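## 4. Stacking and storing the coloured dishes

This section covers the nesting of the Clallar dish set on the wood tabletop. It applies to sets stored on the Puvano shelf and to sets packed for transport. For washing, see Section 3.

### 4.1 Before you start

- Clear the tabletop of anything that is not part of the set.
- Wipe the wood with a dry cloth, working along the grain.
- Check each small dish for chips and cracks. Put damaged dishes aside and record the colour on the set card.
- Place the large green dish at the lower right of the tabletop, open side up. It is the base of the stack and is not moved again until step 6.

**Note:** The small dishes are sorted by colour only. Two dishes of the same colour are interchangeable and can go into the stack in either order.

### 4.2 Nesting procedure

1. Spread the small dishes over the rest of the tabletop so that no dish touches another. Leave a hand's width between the nearest dish and the green base.
2. Pick up the pink dish by the rim and lower it into the centre of the green base. Do not slide it across the wood.
3. Check that the pink dish sits flat. If it rocks, lift it out, turn it a quarter turn and lower it again.
4. Add the next dish on top of the pink one. Any colour may follow pink unless the set card gives a fixed order.
5. Repeat step 4 until all the small dishes are in the stack. Release each dish only when it is fully supported by the one under it.
6. Support the green base from below with both hands and move the complete stack to the shelf or the carton.
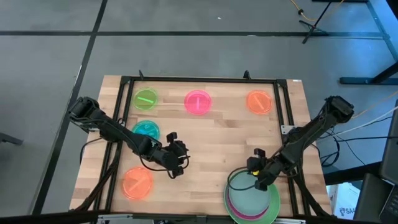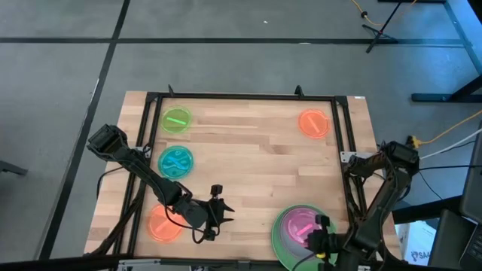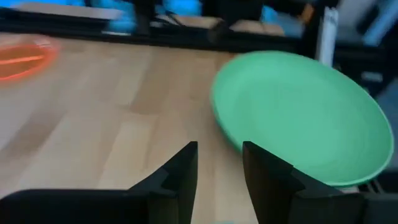

*Figures 4-1 to 4-3. Green base dish at the right of the wood tabletop.*

**Caution:** Do not press down on the stack to seat a dish. Nested dishes can bind, and forcing them apart may crack the rim.

**Caution:** Do not carry the stack by the top dish.

### 4.3 Separating dishes that have stuck

1. Set the stack down on the tabletop.
2. Hold the lower dish still and turn the upper dish slowly in one direction.
3. If it does not move, leave the stack at room temperature for 18 minutes and try again.
4. If the dishes still bind after 2 attempts, tag the stack and return it to the stores desk. Do not use a blade or any other tool between the rims.

### 4.4 Storage

Store the stack upright, green base down. Up to four complete stacks may share one Puvano shelf, side by side. Do not place one stack on another.

For transport, use carton 2655 with the Wemine liner. Fold the liner over the top dish before closing the flaps. Cartons without a liner are not suitable, even for short trips between rooms.

Write the date and your initials on the set card and place it in the sleeve on the front of the carton. Missing or damaged dishes are replaced by colour. Send requests to Aino Juntunen, Iordache stores desk, and include the set card number. The stores desk is closed for the last week of December.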